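Setting the gripper opening before a run
Keritz robotics club, build notes, part 3

These notes assume the hand-held gripper is assembled and the Nemetti logging script starts without errors. If it does not, go back to part 2.

1. Open the fingers fully and read the opening in the script. Ours reads 303 counts. Write your own value on the run sheet.

2. Close the fingers on nothing and read again. The closed value should be under 20. If it is higher, loosen the linkage screw a quarter turn and repeat.

3. Check the pads. Light scuffing does no harm. A pad that lifts at the edge must be glued back before you go on.

4. Put a white sheet on the table and stand the block on it, well beyond the fingertips. Start the recording with the gripper open and still, then move in at a steady pace. 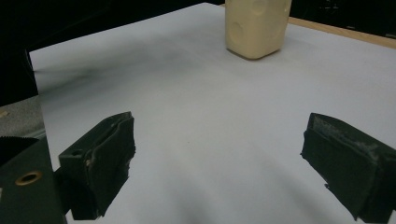
Mathias Hämmerli asks that the opening be read again after every battery change, as his own value drifted by 38 counts over one evening and the first grasps of the next session had to be thrown out. We have added a line for it on the run sheet.

5. Approach with both fingers level with the block. Close until the script shows contact, hold for 3 seconds, lift, put down, open.

6. Stop the recording only when the fingers are fully open again. The Rüegg converter rejects files that end on a closed gripper - it gives no message, the file is simply missing from the output folder.

7. Name the file with your initials and the run number, then copy it to the Jirkley folder.

Teams entering in December need the run sheet as well as the files. Blank sheets are in the drawer under the soldering bench.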